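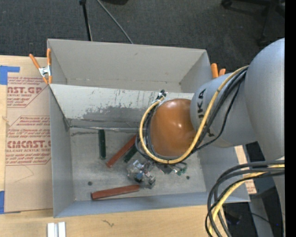
Cajón gris abierto sobre mesa de madera clara.

Entwistle Divisas 600 – cobertura de tipo de cambio para exportadores

Ref. 2318 · Servicio por suscripción · Alta en línea

Para empresas que venden fuera y cobran en moneda que se mueve. Motos, recambios, maquinaria agrícola, componentes. Si facturas en naira, libra egipcia, peso argentino o chelín y pagas nóminas en euros, ya sabes de qué va.

Qué es

Un panel de seguimiento más una línea de contratos a plazo. Todo en la misma cuenta. Ves la exposición por país, por cliente y por vencimiento, y desde ahí mismo pides precio. Sin llamar a la mesa salvo que quieras llamar.

La versión 600 sustituye a la anterior. Quien tenga la antigua la conserva hasta diciembre, luego pasa sola a esta. Los contratos abiertos no se tocan, siguen con sus condiciones hasta vencer.

Qué incluye

Panel de exposición con cotización diferida. En tiempo real, con suplemento.
Contratos a plazo desde 4000 euros de nominal.
Avisos por correo y SMS cuando la divisa cruza el nivel que tú pongas.
Informe mensual de márgenes por mercado, en PDF y en hoja de cálculo.
Importación de facturas desde Skumley Contable (conector incluido) o por CSV.
Dos usuarios. Los demás se pagan aparte.

Qué no incluye

Asesoramiento fiscal. Seguro de crédito – para eso está Pridberg Crédito, ficha aparte. Tampoco cubre el riesgo de que el cliente no pague, ni el de que un banco central cierre el grifo de dólares y el dinero se quede allí. Esto lo preguntan mucho. La cobertura es sobre el tipo de cambio, nada más.

Divisas

Entregables: dólar, libra, franco, yen, corona sueca, rand, esloti.
No entregables (liquidación por diferencias): naira, libra egipcia, peso argentino, peso colombiano, rupia, chelín keniano.
Otras, consultar. En las no entregables el diferencial es mayor y puede haber días sin precio. Si no hay precio no se abre contrato, el sistema avisa y la petición queda en cola hasta el cierre.

Plazos

De un mes a un año. Más de un año solo en dólar y libra, con estudio previo. Se puede cancelar antes del vencimiento a precio de mercado: si va a tu favor se abona, si va en contra se carga. Prórroga, una sola vez por contrato y hay que pedirla antes de la víspera.

Garantías

Depósito inicial según divisa y plazo. Aparece en pantalla antes de confirmar. Si el mercado se mueve mucho en tu contra se pide ampliación, y hay que ponerla el mismo dia hábil. Leer bien esta parte del contrato. De verdad.

Precio

98 euros al mes, IVA no incluido. Facturación mensual, sin permanencia. Baja desde el propio panel, efectiva a final de mes. El diferencial de cada operación va aparte y se ve siempre antes de firmar. Usuario adicional, cotización en tiempo real y conectores a medida: ver tarifa en la zona de clientes.

Requisitos

Sociedad constituida, con cuenta bancaria a su nombre.
Código LEI en vigor. Si no tienes, lo tramitamos, tarda unos días.
Últimas cuentas depositadas.
Facturas o pedidos que respalden lo que se cubre. No se admiten posiciones especulativas, ni siquiera pequeñas.
Autónomos, de momento no.

Alta

Formulario, documentación, firma electrónica. Los documentos en PDF, las fotos de móvil se rechazan casi siempre. La cuenta se abre cuando cumplimiento da el visto bueno. Con exportaciones a países de riesgo alto piden más papeles, normalmente contrato con el distribuidor y certificado de destino final.

Dudas habituales

¿Puedo cubrir una parte? Sí, el porcentaje que quieras de cada factura.
¿Y si el pedido se cae? El contrato sigue vivo. Se cancela a mercado o se asigna a otra factura en la misma moneda.
¿Sirve para compras? Tambien. Se elige importación al crear la posición.
¿Hay app? No. La web funciona bien en el móvil.

Productos relacionados

Pridberg Crédito – seguro de cobro a la exportación
Skumley Contable – facturación multidivisa
Serkthorpe Mercados – informes por país, África y Oriente Medio

Condiciones y tarifas actualizadas el 02/02/2026. Los contratos a plazo pueden generar pérdidas. Consulta el documento de riesgos antes de contratar.

Solicitar alta · Descargar ficha · Contactar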